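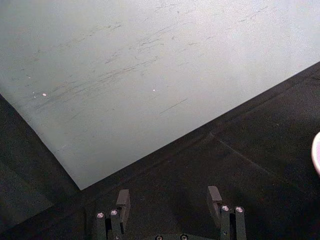 Fletstead Site / Cell Standards and Maintenance

Ticket 577: Scuffed work sheet, wrist camera view, cell 37
Opened by: Gijs Wuyts
Assigned to: Fatima Mabuza
Status: Closed, rule change accepted
Opened: October 1, 2020

Problem
Pale work sheet shows a band of dark scratches and smudges, densest left of center and mostly running on one diagonal. One longer streak sits apart from the rest. A few white specks as well. The upper right is cleaner. Cell rule 4.2 says a sheet is replaced "when worn" and gives no limit. Operators on two shifts read this differently. Requesting a ruling.

Wuyts
Gripper was open and empty when the view was saved. Screw heads on both fingers are in place by eye. I have not checked torque. Do we stop the cell for this?

Mabuza
No stop needed for marks alone. Please do the following before the next run:
1. Put the arm in hold and lock out per 2.1.
2. Wipe the sheet with a dry lint-free cloth. Note whether the specks come off.
3. Run a fingertip across the marks. Report anything you can feel.
4. Check finger pad height against the Hendriks gauge.
5. Clear the black surface of anything not on the job card. There is a rounded rim at the far right of the view, maybe a cup or bowl. If it is not on the card, remove it.

Wuyts
Steps 1 to 5 done. Specks wiped off. Most marks are surface rub. The long streak can be felt with a fingernail. Pad height was out of tolerance on the low side, reset to gauge. Rim item was on the card, left in place.

Mabuza
Low pad height would explain dragging, but I can't confirm it from one check. Sturkia log shows 2,000 cycles since the last height check. Interval under 4.2 was never set.

Resolution
Rule 4.2 now reads: replace or turn the sheet when any mark can be felt with a fingernail. Check pad height every 168 hours of run time and record the value. Sheet in cell 37 turned over. Same wording sent to Brodorness for their cells, reply pending under a separate ticket.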